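Pre-Run Inspection Checklist, Simulated Kitchen, Policy Evaluation Series 2
Tratley manipulation benchmark
Completed Oct 3, 2020
Comments are entered under each item. Status codes: P = pass, C = pass with comment, F = fail, NA = not applicable to this series.

Scope

This checklist covers the simulated kitchen used to compare the Himby grasp planner with the Lelley baseline. It is filled in before any batch of scored episodes. It does not cover the physical arm cell, which has its own sheet.

An F on any item in sections 1 to 3 stops the batch. An F in section 4 holds the results back from the comparison table until it is cleared.

1. Configuration

1.1 Scene file hash matches the registered version. P

1.2 Random seed list loaded and locked. P
Comment: 35 seeds, same list for both planners. The list from February is retired and must not be mixed in.

1.3 Physics step and solver settings identical for both planners. C
Comment: The Lelley launch script still sets its own solver iteration count. Overridden on the command line for this batch. The override should move into the shared config before Series 3.

1.4 Object set complete and loaded at the registered scale. P

1.5 Logging directory empty and writable. P

2. Geometry and collision

2.1 Countertop collision mesh agrees with the visual mesh. P
Comment: Probe sphere dropped at 8 points on the countertop. No sinking, no bounce at rest.

2.2 Seams do not catch sliding objects. C
Comment: A dark gray edging strip crosses the countertop at a diagonal in the wrist view and meets the white cabinet on the right. Slide test across the strip gave a small heading change on the lightest test block. Within tolerance. Recheck if the friction values are changed.

2.3 Gripper fingers close symmetrically with no load. P

2.4 Self-collision pairs disabled only where listed. P
Comment: Compared against the list in the Kaczorowski kinematics package. No extra pairs.

2.5 No object in contact with another at spawn. P
Comment: Checked from the contact log. Do not rely on the render for this item – perspective hides small overlaps.

3. Object state at reset

3.1 Every movable object has a registered start pose. P

3.2 Gravity flag set as intended for each object. C
Comment: Staging view reviewed. The frying pan, the clear drinking glass, the tall clear vase or carafe and the thin black item to the right of the gripper all appear to hover above the countertop. The flags were read back one at a time and agree with the staging table, in which these objects are held until the episode start signal. Release must be confirmed in the log, entry by entry, before the episode is scored.

3.3 Distractor objects on the teal table present. C
Comment: Yellow fruit, clear bottle, red upright object, white flat piece with lettering, small dark round item. The lettering can't be read at this render resolution. No task prompt in the series depends on it, so no action.

3.4 Gripper visible and clear of the held objects. P
Comment: Both fingers in view, to the right of the vase. Minimum distance taken from the state log and above the limit.

3.5 Shadows and reflections enabled as registered. C
Comment: One blurry dark shadow near the bottom center of the countertop, with soft pale patches on both sides of the strip. The Himby segmenter has in the past returned dark shadows as a graspable region. Mask output to be saved for each episode in this batch.

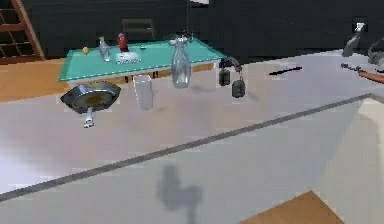

3.6 Transparent objects return valid depth. F, then C
Comment: First pass failed. The depth channel returned the surface behind the drinking glass over most of its area. Sensor model switched to the registered transparent setting and the item repeated with a valid return. Both planners must be run with this setting. Any episode logged before the switch is void.

4. Scoring and records

4.1 Success condition evaluated on object state only. P
Comment: Camera images are not used for scoring.

4.2 Timeout identical for both planners. P
Comment: 77 seconds of simulated time. Wall clock time is logged but not scored.

4.3 Episodes with a physics fault are flagged and excluded in pairs. P
Comment: If one planner's episode is dropped for a given seed, the matching episode is dropped as well. The script was tested with a forced fault on each side.

4.4 Planner name hidden from the person reviewing failure clips. C
Comment: Clip names are masked, but the Lelley overlay draws its approach vector in a different color. Turn off overlays before export.

4.5 Results table generated from raw logs with no manual edits. NA
Comment: To be checked after the batch.

Open actions

Move solver iteration count to the shared config (1.3).
Save mask output for each episode (3.5).
Delete episodes logged before the depth setting was changed (3.6).
Turn off overlays in the clip export (4.4).

Release decision: batch may start once the deletion under 3.6 is done. Items 3.2 and 3.6 are to be repeated after any restart of the simulator, including a restart between the two planners.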